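Trucos de taller, club de robótica Trurnen. Apuntes rápidos, tarea de los cordones. Lista de Nabila, retocada por mí.

- Zapatilla con la punta hacia fuera, siempre.
- Cordón bien centrado antes del primer cruce. Si no, a deshacer.
- Repetir despacio, sin tirones

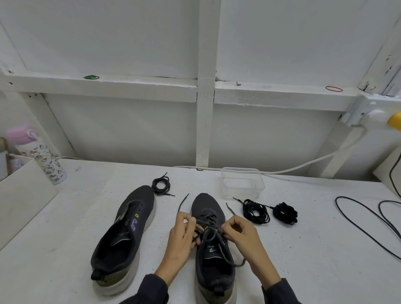 *Cruzando el cordón gris, ojales de arriba.*

Meta de noviembre: 200 repeticiones. Itsuki apunta las falladas tambien. 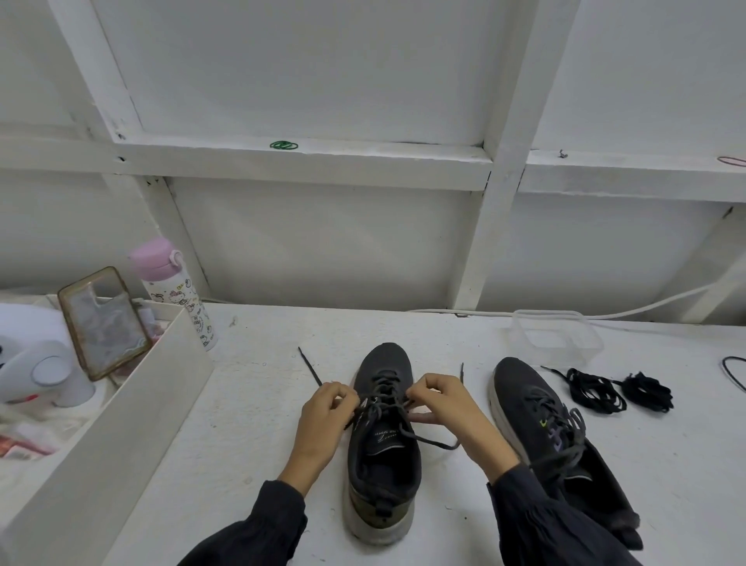 Para la competición cuenta el orden de mesa. Cordones negros de repuesto enrollados a la derecha, lejos de las manos, y la caja transparente detras. Dudas, a Elmarie.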